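An Afternoon at Dravance: The Towel Demonstration

The Dravance workshop in Plenton opens its doors in October, and this year I went, having run out of reasons not to. The advertised attraction was Swai, a two-armed system that is learning to handle laundry. It was shown on a big screen, in simulation, with the real arms promised for next time. Admission was free. Tea was 2 pounds, which tells you where the money is.

I should say that I fold towels badly and came prepared to be generous.
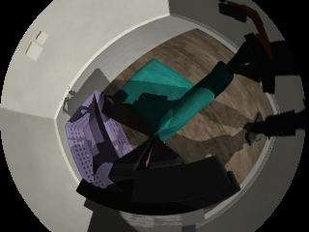 We sat on stacking chairs and were told that cloth is hard. A box stays the shape it was when you last looked at it, and a towel has other ideas. There was a slide about this with a formula on it, and a man behind me said "quite right" in the voice of someone who has had trouble with a duvet cover.

The views switched between the wrists of the arms and a point higher up. The wrist views are round and bulging, like looking through the spyhole in a front door, and they took some getting used to. A child in the front row got the hang of them at once and started telling the rest of us which way was up.

Cloth flat, basket to the left, fingers apart. I wrote "tense" in my notebook. 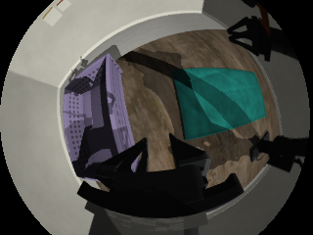 Getting Hold of It

The grip was the part the Dravance people clearly cared about. Pinch too little and you come away with nothing; pinch too much and you have a fistful, and then you must decide what to do with a fistful. The system had been through 1165 practice runs before the open day, which is more than I have managed, and I have had a good few decades.

Teal, by the way, was chosen by a vote in the office. Grey came second. I asked what was wrong with white and was told it was a long story, and then told the story, and it was.
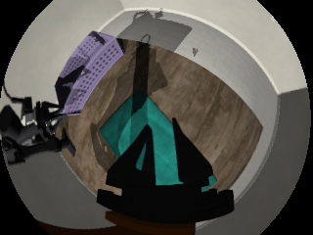

Questions were taken at this point. Would it do fitted sheets? No. Would it ever do fitted sheets? A pause – then a sentence with the word "roadmap" in it. Somebody from the Murkside group, who had come over by minibus, wanted to know whether two arms were better than one, and got a very thorough reply with drawings.

Then came the wider view, which I liked best. Both grippers on the one cloth, with the lavender crate at the near end of the table, empty. It has the look of two relatives making a bed while not discussing something.

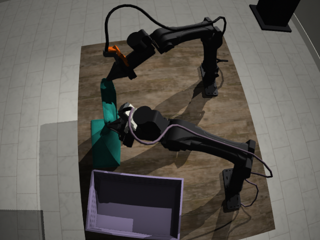 The whole session was meant to last 8 minutes and ran well past it, mostly on account of the fitted sheets. Afterwards there were 3 kinds of biscuit and a visitors' book. I put "very interesting, good biscuits", saw that the person above me had written exactly the same, and added "particularly the cloth".

Parking at Dravance is round the back, past the second gate. The sign for it faces the wrong way if you are coming from Murkside.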